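My favorite page in our rulebook

I have been rewriting our house rules for hand-held gripper sessions since May, and I'm having way more fun than anyone should have with a rulebook! The old version ran to 40 pages. Heriberto printed it once and it lived under a monitor. The new one is 5, and people read it, and (this is the bit that makes me so happy) they argue with it.

The argument this month was over rule three, clear table. Lempi Ikonen wanted it strict: if an object isn't part of the task, it doesn't go on the tabletop, full stop. Kwame Dramani thought that was fussy and said a bit of clutter makes for better demonstrations. They're both right, so we split it. Clutter is fine when the task sheet asks for it and names it. A stray pen or a coffee lid is never fine. I love that rule now. You can check it in two seconds from where you stand.
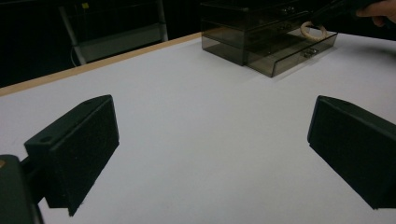

Drawer and ring task, two grippers, nothing else on the white top.

The drawer tasks are where the wording really gets tested. Our sheet used to say "open the drawer," and we had people tugging it out a finger's width and others pulling until it nearly dropped. So now each sheet says how far, which hand does what, and where the idle gripper waits. Waiting gets its own line! Keep it pointed at the work, jaws open, off the furniture. Efua Opoku wrote that line and I didn't change a word.

Lighting is still a mess, I admit. I wrote "even light across the work surface," and then Titilayo Ogunleye asked me what even meant and I had no answer at all. We're trying a plain check at the start of each session: stand at the table, look at the darkest thing you have to pick up, and if you can't see its edges, stop and sort the lamps out. It isn't a number, and I know the standards people among you are wincing. Send me a better one, please!

One more I'm fond of. Anyone can call a bad take, including the newest person, and the take gets marked on the spot with a reason. We had roughly 200 marked last month and the reasons are wonderful reading (well, to me). "Let go early" comes up so often that it's getting a rule of its own.

Next up is the page on cleaning the finger pads, where Lempi and I already disagree about how often.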